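Luko Wooden Desktop Organiser: a place for everything, and an opinion on where it goes

I own more skincare than I have face. This has been true for years, and for most of that time the overflow lived in a biscuit tin, a mug and the pocket of a dressing gown. So when the Luko organiser dropped to 79 in the January sale I bought it, along with a hydrating mask I didn't need, and set about becoming a person with compartments.

It comes flat, in thin panels wrapped in more paper than a wedding present. The panels are a pale pinkish beige, somewhere between a plaster and a digestive, and the edges are finished in a dark trim that gives the whole thing a faintly drawn look, as if someone had gone round it with a felt tip. I liked that more than I expected to. The sides are wavy. Why they are wavy I couldn't say, but it does stop it looking like something for filing invoices.

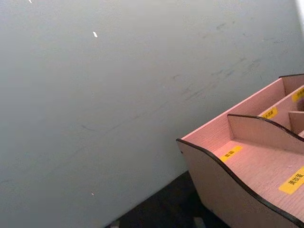

Assembly took me an evening, and I'd budgeted for a cup of tea. The instructions are a single sheet of drawings in which every panel looks like every other panel, and the curved pieces in particular will go in backwards with no complaint at all until you reach the last step. Mine did. Dry-fit the sides first, look at which way the curve runs, then commit. You don't need tools, although I used the handle of a butter knife for persuasion and the edge trim forgave me.

Once together it's steadier than thin panels have any right to be. There's a divider down the middle, open space to either side of it, and a bit of flex if you pick it up by one end. Don't pick it up by one end.
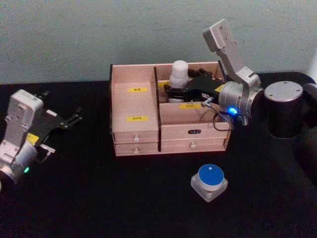
Ronaldo Tavares
Home and storage reviewer

Back to the compartments, then. The left side is the narrow one, with two drawers stacked underneath, each with a small round white knob. The drawers run nicely enough once you've stopped pulling them at an angle. They're shallow, so think hair grips, cotton buds, the tweezers you can never find. Mine hold 20 sample sachets and a key to something.

The right side is wider and goes up in steps, so the short things at the front don't vanish behind the tall things at the back. This is the best idea in it. My previous organiser, a clear plastic Clultness, was one deep well with ambitions, and every morning began with an archaeological dig for concealer. With tiers you can see what you have, including the things you bought twice.

Then there are the labels. They are little yellow strips with black Chinese characters, and I have put them on with great ceremony. One says lipstick, another foundation, another hydrating mask. I resisted for a day on the grounds that I know what a lipstick looks like. I was wrong. An unlabelled slot fills up with receipts and hair ties by the weekend, and a labelled one makes you feel slightly watched.
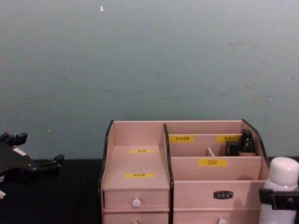

The Luko with its labels on: lipstick to the front, mask and foundation behind.

My gripe is with the sizes. Anything lipstick-shaped is well looked after, and slim tubes stand up straight like a school choir. Round jars are another matter. My Ferraro night cream comes in a squat tub that fits nowhere except on top of other things, and small lidded pots generally end up parked on the table beside the organiser, where they ruin the effect. I'd swap one of the narrower slots for a wider one without a second thought.

Tall bottles do better than I feared. A spray bottle goes in the back row and stays upright, even if it sticks up well over the top and blocks the label behind it. You could argue that a label you can't see when the slot is full is doing its job, as you only need it when the slot is empty. I have argued this, to my wife, who moved the bottle.
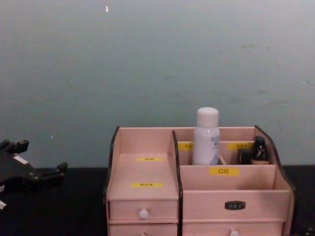 How it compares

The obvious rival is the Lamico, a bigger affair with a mirror in the lid and a price of 311. It's handsome, it weighs as much as a small dog, and the mirror shows you the underside of your chin whether you asked or not. If you have 1,000 lipsticks, get that one. For the rest of us the Luko does the job in less space, and leaves enough in the kitty to buy things to put in it, which I suspect is how they get you.

Dusting is a chore with either. The steps on the Luko collect powder in the corners and the only thing that gets it out is a dry paintbrush. Skip the wet cloth near the trim, or at least I have, out of nerves.

Good: the tiers, the drawers, the dark edging, the price in the sale.
Less good: the instruction sheet, anything round, moving it once it's full.

Four stars out of five. The missing one is for the night cream.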